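This site uses cookies to remember your settings. Accept / Manage

Rok Nikolovski
September, 7:40 a.m.

1/ The harbor museum has a new panel next to its old deck gun. It says the gun came off the minesweeper Brumar and "held off a night attack by torpedo boats." I've read the Brumar's log. I have questions.

2/ The log for that night is a page and a half. It records fog, a stopped engine and 40 rounds fired at a sound. No boats sighted. No hits claimed by anybody aboard.

3/ So where does the attack come from? As far as I can trace it, from a veterans' newsletter printed 57 years later. One paragraph, unsigned, no source given. Everything since then copies that paragraph, typos included.

4/ I'm not calling the crew liars. They were scared, in fog, in a mined channel, and they fired. That's a decent story already. I don't see why it needed torpedo boats.

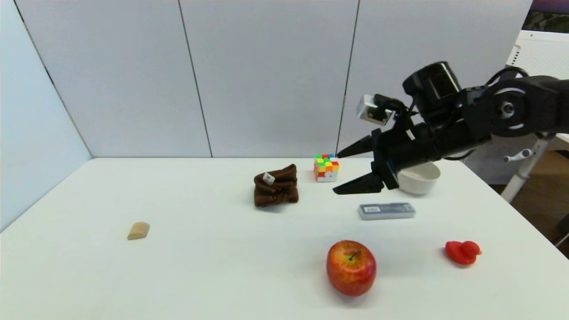

5/ Then there's the gun. The panel gives its serial number as 154. The Brumar's refit papers list a gun with a different number, and 154 shows up on the inventory of the Polirance, a patrol vessel scrapped up the coast.

6/ Could they have swapped guns? Sure, it happened all the time. But then show me the transfer slip. "It was found near the wreck" covers a lot of seabed.

7/ Radoslava Dvořáček wrote the only careful article on this flotilla, and she lists the Brumar's gun as "whereabouts unknown." The panel cites her article. I wonder if whoever wrote it got to the footnotes.

8/ I emailed the museum. The answer was that the story is "well established locally." Fine — so is the ghost in the customs house.

9/ If anyone has the Polirance scrapping list, page two especially, my messages are open. Mine stops at the anchors.

Comments

Hằng Diệp: My grandfather swept that channel. He always said they shot at fog more than at ships.

Gerasimos Koutsoukos: You're putting a lot of faith in one log. Captains left things out too.

Rok Nikolovski: They did. Forty rounds made it in, though.

Định Bùi: I may have page two. Will check tonight.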